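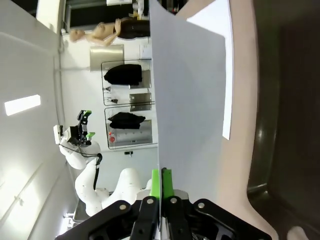

Pince parallèle Ritard P2
Kit à monter pour bras léger, atelier partagé ou usage domestique

Référence : Ritard P2-16
Disponibilité : sur commande
Conditionnement : kit non assemblé, visserie comprise

Présentation

La Ritard P2 est une pince électrique à deux mors destinée aux bras de petite charge. Elle est prévue pour la prise par le bord de pièces planes et minces : carton, papier fort, panneau fin. Le carter est noir, fermé par vis en face avant. Les patins d'extrémité, de couleur verte, se remplacent séparément du mors.

Le kit est dessiné par l'atelier Cutden et distribué par Viltov. Les fichiers de la bride sont fournis avec la commande, ce qui permet de refaire le perçage pour un bras non répertorié.

Caractéristiques

Type : pince parallèle, deux mors
Course totale : 103 mm
Effort de serrage maximal : 16 N
Réglage de l'effort : 11 paliers, par logiciel
Alimentation : continue, par le connecteur d'outil ou par bloc séparé
Liaison : série
Patins : élastomère vert, montage par emboîtement
Support caméra : inclus, caméra non fournie

Contenu du kit

Carter et plaque de fermeture
Bloc moteur avec réducteur
Paire de mors, paire de patins
Bride d'adaptation
Câble d'outil
Support caméra de poignet
Visserie et clé

Montage

Assembler le bloc moteur et les mors avant de fermer le carter. Les mors doivent coulisser à la main sur toute la course, sans point dur. Serrer les vis du carter en croix, en deux passes. Ne pas utiliser de frein-filet fort : les inserts ne le supportent pas au démontage.

Le câble d'outil se fixe le long du bras avec une boucle de mou à chaque articulation. Vérifier le débattement complet du poignet à vitesse réduite avant la première mise en service.

Installation à deux bras

Deux pinces peuvent être pilotées depuis le même poste. Attribuer une adresse distincte à chacune avant de les raccorder ensemble ; l'adresse d'usine est identique sur tous les exemplaires. L'arrêt d'urgence doit couper les deux bras. La zone commune se définit dans le logiciel du bras, la pince ne gère aucune détection de collision.

Prise de feuilles et de panneaux minces

Aborder la pièce par son bord inférieur, patins ouverts de quelques millimètres de plus que l'épaisseur. Commencer au palier d'effort le plus bas et monter d'un palier à la fois. Une feuille de grande surface fait levier sur les patins : réduire l'accélération du poignet, surtout en rotation. Lorsque deux feuilles sont superposées, la pince ne les distingue pas. Prévoir un séparateur ou un contrôle par caméra.

Une pièce tenue verticalement peut masquer une grande partie du champ de la caméra de poignet. Le support Đào, vendu séparément, déporte l'optique sur le côté.

Compatibilité

La bride standard n'est pas compatible avec les pinces de la série P1. Les patins le sont.

Entretien

Nettoyer les patins avec un chiffon humide, sans solvant. Les remplacer dès que la surface devient lisse ou se fend. Graisser les guidages à chaque ouverture du carter.

Pièces détachées

Paire de patins verts
Bride non percée
Câble d'outil, version longue
Support caméra déporté Đào

Fiche mise à jour : juillet 2020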